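Open afternoon at the Cultedard robotics class

I'd been meaning to get over to Ikgate ever since the evening class there started posting its progress notes, and in June they finally opened the doors to visitors for an afternoon. I got there at 2, ate a very good cheese roll by the entrance (get one early if you go next year, they ran out), and followed the paper arrows to the Cultedard group's room at the end of the hall.

The Cultedard people are adult beginners, mostly, and I loved that. The first group I'd looked in on was all software and slides, very polished, and I'll admit I drifted a bit. In this room there was work going on! Their project for the term is table chores with a two-armed robot they named Galli. It has to pick up ordinary kitchen things and put them where they belong, and the class keeps a log of every single attempt. The log stood at 2181 the day I visited, failures included, which I thought was pretty brave of them.

I stood at the side for ages watching them set up the mug and spoon exercise. It sounds like nothing, doesn't it? Pick up a spoon. But a spoon lying on a table is a thin little thing and there isn't much to get hold of, and when you come at the handle with two stiff fingers you have to be just right on height. I'd never once thought about how I pick up a spoon, and now I think about it every morning. 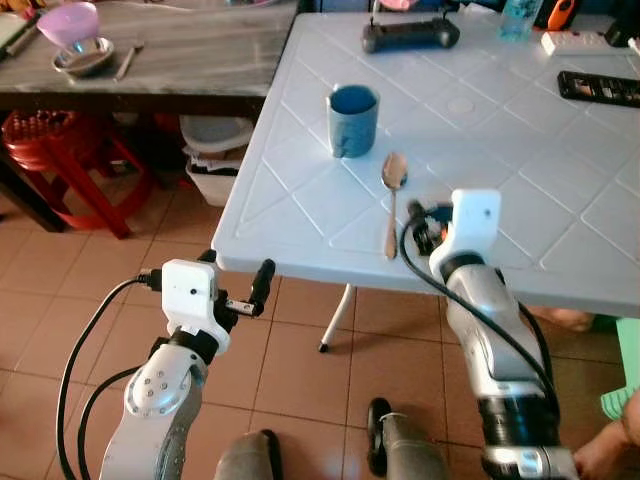 They should try it with forks before they get too proud of themselves, was the remark that came from behind me, and it started a proper argument. One side said forks are easier because the handles are wider. The other side said tines catch on everything. The class took it very well and wrote "forks" on the whiteboard with a big question mark, so I guess that's next term sorted out.

After that we got the talk about how the course works. You meet for 8 evenings, four of them on safety and basic controls, and then you're let loose on the project. The fee covers parts and a workbook from Paklow, spiral bound, 204 pages, with terrific diagrams and a truly terrible index. I asked whether you need to know any programming and the answer was "a little helps," which I suspect means more than a little. There's a waiting list too, so put your name down early.

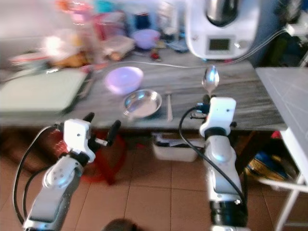 My own experience with this sort of thing is one line-following car I built from a kit, and it followed the line straight under the fridge. So I had a lot of questions, and the class was patient with all of them. The one I kept coming back to was grip. Having the spoon held upright with the bowl at the top is all very nice, but if you want to lay it down beside the plate you've got to turn it over on the way, and I wanted to know who decides when. The answer took a good ten minutes and a drawing on the back of my program, and I followed maybe half of it.

I missed the last bus and had to walk down to the station, program in my pocket, and I've since added my name to that waiting list. If you're going by car, use the lot behind the building, as the front one fills up by lunch.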